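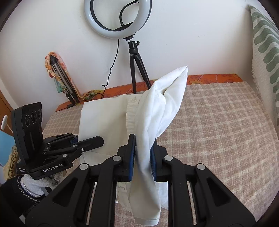

Home Courses Handouts Glossary Contact

Intro to Textiles, Handout 3
Weave structure, yarn and color
Instructor: Socorro Sánchez
Revised 6/6/20

Read this before the lab session and bring it with you, along with your pick glass, a ruler and a pair of pointed tweezers. The section on setts has been rewritten after last term, when many people mixed up ends and picks on the worksheet.

Terms

Warp: the yarns that run the length of the cloth. They are put on the loom first and held under tension. One warp yarn is called an end.

Weft: the yarns that go across. One pass of the weft is called a pick. Older books call it filling, and many mills in the United States still do.

Selvage: the edge along each side of the cloth where the weft turns back. If your sample has a selvage, the warp runs parallel to it.

Float: any stretch of yarn that passes over more than one yarn of the other set before going under.

Sett: how closely the yarns are spaced, given as ends per inch and picks per inch. Write ends first. A cloth marked 22 x 22 has the same number of each and is called balanced.

Finding the warp without a selvage

Most swatches in the lab box have been cut from the middle of a piece, so the selvage is gone. Pull the swatch gently in both directions. The warp way usually stretches less, as those yarns were under tension on the loom. Next, ravel out a few yarns from each side. Warp yarns are often stronger and more tightly twisted. Hold the cloth up to the light as well. If you see faint lines where the spacing is uneven in a regular way, those are reed marks, and they run with the warp.

None of these tests is certain alone. If they disagree, write down what each one told you and say which you trust.

Plain weave

Each pick goes over one end and under the next, and the following pick does the reverse. Both faces look the same. Plain weave has more crossings in a given area than any other structure, which makes it firm for its weight. It also means the yarns cannot slide close together, so there is a limit to how dense you can make it before the loom refuses to beat any further.

Plain weave creases easily. Yarns locked in place at every crossing have little room to shift when the cloth is folded, so the bend goes into the fibers themselves. Fiber and finish matter too, and we will come back to that in the February unit on finishing.

Basket weave is plain weave with the yarns working in groups, usually 2 ends and 2 picks together. It is softer, drapes better and snags more.

Twill

The crossing point moves over by one end on each pick, which gives the diagonal line. A 2/2 twill goes over two and under two. A 3/1 twill shows mostly one set of yarns on the face and mostly the other set on the back. Denim is the usual example, with colored warp and white weft.

Write the direction of the line as seen on the face. Up to the right is a Z or right-hand twill; up to the left is an S or left-hand twill. Turning the sample through a quarter turn will change which one you see, so find the warp first and keep it vertical.

Color and weave
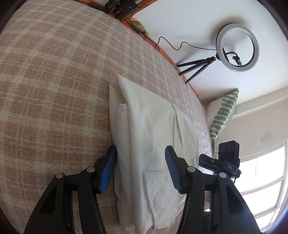 Color can be added at the fiber, yarn, cloth or finished garment stage. Plaids are normally made at the yarn stage. The warp is wound in stripes, the weft is thrown in stripes, and the pattern comes from the places where they cross. Where a stripe crosses its own color you get a solid block. Where it crosses another color you get a mixed shade, and that mixed shade is the best sign of a yarn-dyed cloth. Scale matters a good deal. In a coarse cloth like the plaid blanket, with its wide dusty pink-brown blocks and pale cream bands, the weave is plain to see from a distance, and the eye takes in texture and pattern together. The smooth off-white garment folded on top of it gives the eye very little of either. When you draft a plaid for a fine cloth, the same yarn order will come out much smaller, and thin lines may vanish.

A printed plaid is different. The lines sit on the surface and often drift off the grain, and the back is usually paler. Ravel one yarn from the edge. If it changes color along its length, the cloth was probably printed. Be careful with space-dyed yarns, which also change color along their length but do so before weaving.

Writing down a plaid

Weavers record the color order as a list, read from left to right for the warp and from top to bottom for the weft. A balanced plaid uses the same list both ways. Most plaids also reverse at a pivot, so you only need to write half of the repeat and mark the pivot ends. Mark them clearly – a pivot that gets woven twice will throw off the whole repeat, and you may not see it until the cloth is off the loom.

Lab exercise

Work in pairs. Each pair takes 4 swatches from the tray labeled Cuervo and fills in one line of the worksheet for each:

Warp direction, and how you found it
Weave structure
Ends per inch and picks per inch
Stage at which color was added
Sketch of one repeat, enlarged

Take the sett reading in several places away from the edge and use the average. On fuzzy cloth, brush the nap aside or shave a small patch first. The wool swatches marked Rusier are fulled and very hard to read from the face, so work from a raveled edge.

Return the swatches to the same tray. The worksheet is collected at the end of the session. Late worksheets go in the folder outside the weaving room.

Comments

Sheyla Ríos
Is the brushed swatch in the Cuervo tray meant to be a twill? We raveled nearly half of it and got two different answers.

Socorro Sánchez
It is a 2/2 twill with a heavy nap. Please stop raveling it.

Hamish Mackay
The worksheet still has "filling" in the column heading and the handout says weft. Same thing?

Socorro Sánchez
Same thing. I will fix the heading.

Ariel Talavera
For the plaid sketch, do we draw the whole repeat or just up to the pivot?

Eusebio Montoya
She told our group up to the pivot, with both pivots marked.

Previous Next Back to Handouts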